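Thread: Low-pile nylon carpet, residue after extraction

kemard_2505
2023-10-29
Rental unit, low-pile nylon, light traffic wear. I ran a hot water extractor over it in June with the detergent that came with the machine. The carpet looked fine for a few weeks, then the walkway between the door and the kitchen went gray again, darker than before. Vacuuming twice a week makes no difference. Is this detergent residue or soil coming back up from the backing?

tastthorpe
Could be either. Wicking shows up within a day or two of cleaning, as the backing dries. A few weeks later, and only in the traffic lane, points to residue. Leftover surfactant stays tacky and holds dry soil at the base of the fiber.

Quick check: put a cup of warm water on a 5 inch square, work it in with your fingers, and press a white towel on it. If it foams, you have residue.

kemard_2505
Foams. Quite a lot.

pusico
Then rinse it. Plain water, no detergent, slow passes, and two dry strokes for every wet one. Empty the recovery tank into a white bucket so you can see when the foam stops.

r_wijaya
I'd disagree with plain water. Most of the carpet detergents sold with rental machines are alkaline, and a plain rinse leaves the fiber on the alkaline side. A mild acid rinse brings it back toward neutral and the pile feels less stiff afterward. I use 2 ounces of white vinegar per gallon. Test it in a closet first.

pusico
Vinegar is fine on nylon but it's mostly habit. The rinse volume does the work. If you pull enough water through, the pH takes care of itself.

r_wijaya
Depends on your water. Ours is hard, and a plain rinse leaves the pile crunchy every time.
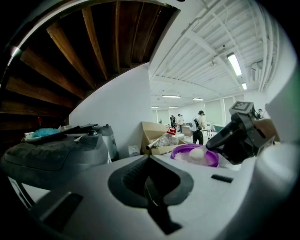
adebisi
How long should the carpet dry before anyone walks on it?
Six to eight hours with a fan running and the windows cracked, longer if the pad got wet. Clean socks are okay before that, shoes are not.

tastthorpe
Agree on the fan. Aim it across the floor, low, and move it every couple of hours. A ceiling fan alone is slow.

kemard_2505
Did the rinse with vinegar in one half of the lane and plain water in the other, to settle it. First tank had a thick head of foam on both sides. By the fourth tank there was none. Dry now, and I can't tell the halves apart by eye. The vinegar side may be a little softer. My tap water measures 200 ppm hardness on a test strip.

r_wijaya
200 is hard enough that I'd expect a difference. Give it a month of foot traffic and compare again.

pusico
Or it's the same and you're feeling for it. Have someone else check without telling them which half is which.

kemard_2505
Fair. Will do. Separate question: is there any point in vacuuming right after it dries?

tastthorpe
Yes, one slow pass in each direction. It lifts the pile and picks up whatever the rinse loosened but didn't carry off. Check the brush height too. If it's set too low on nylon, the tips start to fuzz.

Rizal Wijaya
Same person as r_wijaya, logged in on my other account. For the next cleaning, use half the detergent on the label and put it in a pump sprayer as a pre-treatment, then run only rinse water in the machine. Much less to get back out.

pusico
That one I agree with.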